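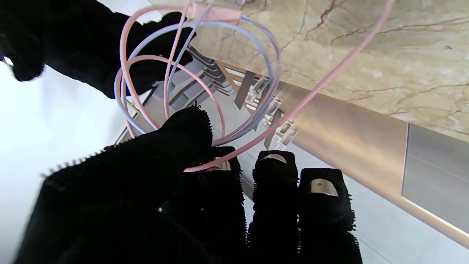
Gloved robot hand with pale fingertip pads, and a loose tangle of thin pink and lavender-blue cables. Photo: Lomska

March
By Huia Whitcombe, Lomska Communications

Lomska opens cable-handling demonstrations to partner sites

Lomska has released the first set of recorded demonstrations from Pallongate, its program for teaching multi-fingered robot hands by remote control. The set covers the handling of thin, flexible cables, including earphone leads, and contains 656 complete demonstrations. It is available from this month to sites that hold a Pallongate evaluation licence.

Cables are a poor fit for conventional robot programming. A rigid part can be measured once and picked up from the same place each time. A cable takes a different shape whenever it is put down, changes shape again when it is touched, and can catch on itself or on nearby fixtures. Writing rules for each case is slow work, and the rules tend to fail when the cable or the surface changes.

Pallongate uses direct demonstration. A trained operator wears a pair of tracked gloves and sees the work through cameras fitted close to the robot's hands. Finger and wrist movements are mapped to the robot as the operator makes them. Joint positions, motor currents and camera views are recorded together on a single clock, so that each movement can be matched to what the cameras saw at that moment.

"Most of what an operator knows about a cable is in the fingers," said Huia Whitcombe, who manages the Pallongate program for Lomska. "Ask them to write it down and you get two lines. Record them doing it and you get the hesitations, the regrips and the small corrections, and those are the parts we want."

The release is divided by task. Operators pick up a loose bundle, pass it from one hand to the other, present a free end, and lay the lead back down on a flat surface. Failed attempts are kept in the set and marked as failures. Lomska's engineers found during internal trials that models trained only on clean runs had no useful response to a dropped strand. 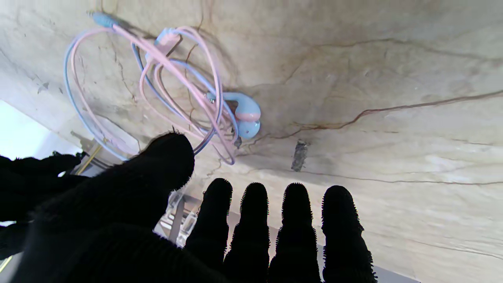
Small consumer leads were chosen for the first release for practical reasons. They are light, cheap to replace and difficult to hold. Earbuds and connectors add weight at the ends of the lead, which changes how the loops fall when the hand moves. Paired strands in different colours also make it easier for a reviewer to follow a crossing by eye when labelling the recordings.

Both robot hands can be run with knit covers. The covers increase grip on smooth jackets and protect the finger joints from lint and fine wire. They also hide the outline of the joints from the cameras, so the release includes finger positions taken from the motor encoders for every recording. Sites that run their hands without covers should expect some difference in friction and may need to collect additional demonstrations of their own.

Operator training

New operators complete three supervised sessions before their recordings are accepted. The first covers calibration of the gloves and the range of movement of each finger. The remaining sessions cover two-handed work, where the main difficulty is keeping one hand still while the other moves. Lomska limits each recording block to 2 hours, with a break before the next – operator fatigue shows up in the data as shorter, faster thumb movements.

Recordings are reviewed by a second person who did not take part in the session. The reviewer marks the start and end of each grasp, notes any contact with the fixtures, and may reject a recording where the delay between glove and hand exceeds the limit set for that session.

"A late video feed makes a good operator look careless," Whitcombe said. "They wait for the picture to catch up, and the robot learns to wait as well. We would sooner throw that run out."

Partner sites

Two partners will use the release in their own workshops. McAlister will test it on the packing of small electronic accessories, where leads are at present coiled by hand. Bretard will study whether a model trained on earphone leads can be adapted to heavier cable with a modest number of new demonstrations. Each partner will collect up to 160 additional recordings on its own equipment and return them to Lomska for review.

Results from the partner sites will be published with the next release, along with the failure labels. No date has been set. Lomska is not making any claim at this stage about unattended operation, and all work at the partner sites will be carried out with an operator present and able to take over from the robot at any time.

Sites that already hold an evaluation licence can request the files through their usual Lomska contact. The package includes the recordings, calibration files, the labelling guide and a short note on known faults. The known faults are mostly camera dropouts and overexposed backgrounds.

About Lomska

Lomska develops remote-control systems and training data for robot hands. Pallongate is its program for recording manual tasks by demonstration.

Media contact: Huia Whitcombe, Lomska Communications

This site uses cookies to remember your settings and measure traffic. Accept all | Manage preferences

© Lomska. All rights reserved. | Contact | Privacy | Back to top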